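Working With the Instruments: Automation in the Prorkmont Surgical Skills Department

2023-12-02 — By Sumeya Weldu, Department of Clinical Education

9 comments | 169 shares

The Prorkmont Surgical Skills Department trains surgeons, operating room nurses, and instrument technicians in the use of robotic equipment. In July the department began teaching a suturing course in which part of each stitch may be handed over to software. This gallery page presents the work at the instruments, together with notes on what has changed for the staff who teach, prepare, and maintain the stations.

The course is built on Ivus, the assisted suturing program adopted by the department. Ivus can carry out selected needle movements on its own once a trainee has approved them at the console. It does not choose where a stitch is placed. That decision remains with the person seated at the console, and the department's rules require that the same person be able to take back control at any point.

Before the course began, staff were invited to put their concerns in writing. Most of the replies dealt with working hours, with responsibility for errors, and with the fear that skills learned over many years would no longer be practiced. The department answered each reply individually, and a summary is kept in the staff reading room.

Instructors

The role of the instructor has changed more than any other. In the earlier course, an instructor stood beside the trainee and corrected hand position as the stitch was being made. Much of that correction now takes place before and after the stitch. Trainees are asked to state their plan aloud, approve or decline the movement that Ivus proposes, and explain the choice afterward.

Some instructors have welcomed the change. Others have reported that long periods of watching are more tiring than teaching by hand, and that attention is hard to maintain when the system is performing well. Following these reports, supervision periods were shortened and instructors now rotate between assisted and manual stations during the same session.

All trainees continue to learn the full manual technique first. A trainee must complete 3 supervised manual assessments before using the assisted mode, and manual practice is repeated throughout the course. The department does not intend to remove this requirement.

Station preparation

Preparation staff lay out practice pads, sutures, and needles, and clear the stations at the end of each session. Their work has become more exact. Ivus depends on a correct setup, and a pad placed at the wrong height may cause the program to stop and request help. Staff therefore complete a short check at each station and sign the station card before the trainee sits down.

This added time to the morning shift — a point raised by the preparation team in the first weeks. The start of teaching was moved back to allow for it, and two members of the team have since qualified to restart the program without calling a technician.

Maintenance and records

Instrument technicians previously recorded use on paper. The record is now kept in Cliteo, which holds the service history of every instrument and gives notice when an inspection is due. The department's own limit is 1000 logged practice movements between inspections. Technicians may withdraw an instrument earlier on their own judgment, and no approval from a supervisor is needed to do so.

Cliteo also stores session recordings. Staff asked at an early stage whether these could be used to compare one employee with another. The written policy states that recordings are kept for teaching and for the review of faults, and that they are not to be used in performance reviews.

At the stations

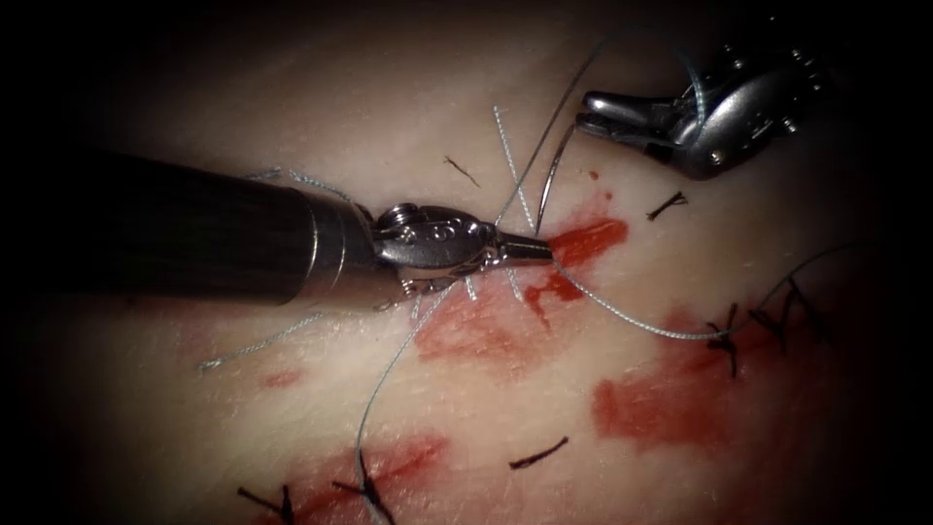
Page last changed: 2 p.m., by S. Weldu (captions and staff notes)

Two instruments over a stained tissue pad, with the curved needle between them. The jaws of the left instrument are closed on the suture thread, and those of the right instrument are slightly open. Tied black knots with short tails are visible on the pad.

For trainees, knot tying remains the part of the course that calls for the most practice. Thread must be kept clear of the instruments, and tension must be judged largely by eye. Instructors review finished knots with the trainee at the pad, whether the work was assisted or manual.

Next stage of the course

The Dvorak teaching room will open to the evening group next term. Evening staff will receive the same preparation as their daytime colleagues, including paid time at the console for those whose duties do not normally bring them to it. Nurses who assist at the bedside have asked for a separate session on stopping the system and changing an instrument safely, and this has been added to the schedule.

No positions have been removed as a result of the course. Several job descriptions have been rewritten, and employees whose duties have changed are entitled to a meeting with their supervisor and a representative of their choice. Requests may be left at the department office or made through the staff portal.

Comments on this page are open to all members of staff and are read by the clinical education team.

This site uses cookies to remember your settings and measure visits. By continuing to browse, you agree to their use. Accept | Manage settings

Receive department news by email. Subscribe to the newsletter.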